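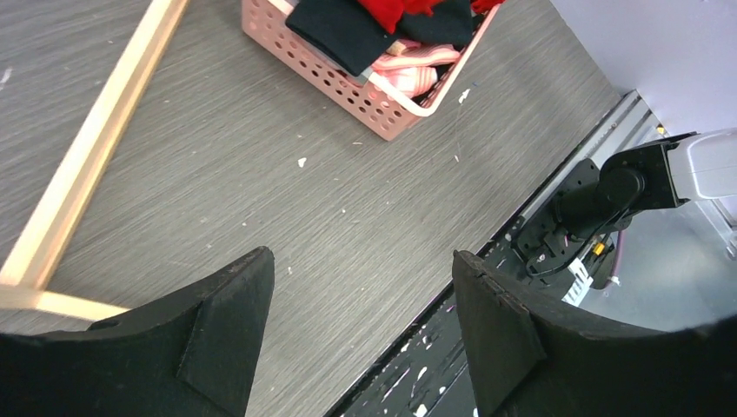 Red and black fabric, folded into a pink basket.

The Soft Side of Christmas

By Shiela Manalastas
Dec 16, 2021

My mother kept her glass ornaments in egg cartons and her Santa hats wherever they happened to land. For years I did the same, and every December I would pull out a hat with a crease across its forehead and a pom-pom pressed flat as a cookie, shake it a few times, put it on some patient relative and hope that candlelight would do the rest. The tree got all my attention. The cloth things (the hats, the stockings, the felt runner with the gravy stain) got whatever room was left in the box.

I changed my ways in Virville, at the kitchen table of Trinidad Yap, who has sewn and mended holiday things for the shops there for 21 years and who owns more red fabric than anyone I have ever met. She had invited me for coffee and I stayed until supper. She keeps everything soft in plastic baskets with holes in the sides, never in a sealed tub, and she folds it all thick and loose. "A tight fold is a fold you'll see in the photographs," she told me, and then she made me refold my own scarf before I was allowed a second cup.

Her way with a basket is easy to copy. The darker cloth goes in as a thick bundle across the middle, and the reds go around and over it, where you can find them in a hurry. She washes the reds by themselves the first time, in cool water, with an old white handkerchief thrown in to see what color it comes out. If the handkerchief is pink, they go around again.

The hats come last, and she is fussy about them in a way I have come to love.

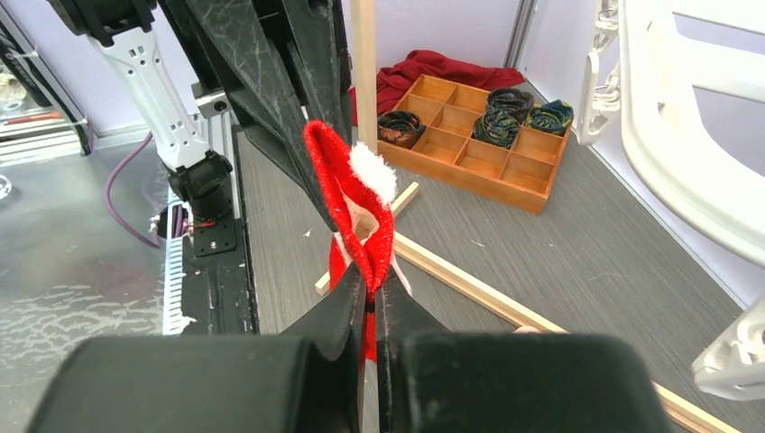

Pom-pom at the top: a red Santa hat with its body folded into a tall loop.

A Santa hat has really only one weak spot, and that's the place where the pom-pom meets the point. Everyone grabs it there, children especially, and the stitches go one at a time until some Christmas Eve it rolls under the sofa. Trinidad goes over that seam with doubled thread as soon as she brings a hat home, even a brand-new one from the drugstore. Then she holds it lower down, by the trim, and lets the red part fold over on itself as it likes. Her neighbor Benjie Castillo combs his pom-poms with a dog brush! I tried it, and I have to say mine has never looked better.

He also had opinions about boxes. Small things like bells, hooks and spare ribbon do well in one of those wooden organizers with square cells, he says, but a hat stuffed into a cell comes out looking like a sock. We argued happily over that for a good part of the afternoon.
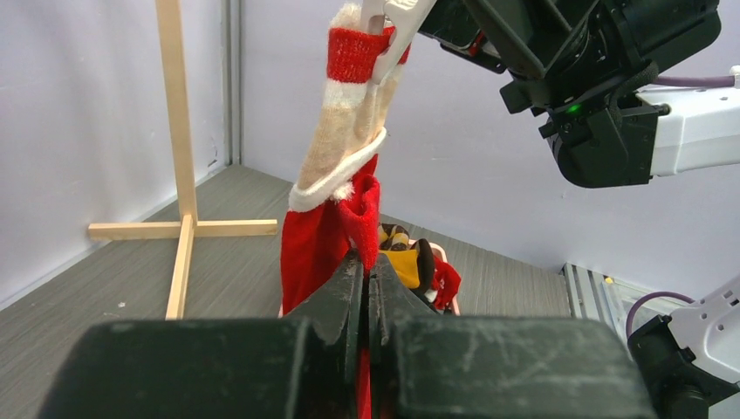 Stockings are the part of the job I used to dread. They're long, they're lumpy, and most are made of several fabrics that don't agree with one another about water or heat. Take one with a wide red knit band, a narrower white band under it and then a stretch of fuzzy beige before the red cloth begins: the knit wants to stretch, the fuzzy part wants to mat, and the white will pick up color from either neighbor if you leave it damp. Trinidad sponges each section separately and dries the whole thing flat on a towel, turning it whenever she passes by. She won't iron a trim, ever. She holds it over the kettle for a moment and strokes it up with her fingers.

Yuk-lan Huang, who runs a little repair table at the Restel market, charges 3 dollars to put back a hanging loop, and she tells me that half of her December is hanging loops. Her advice is to sew the new one through the lining as well as the outside, then pull on it hard before you trust it with an orange.

I did all of mine this week, with the radio on and the cat asleep on the runner. The gravy stain is still there, and I've decided to put the candlestick on it.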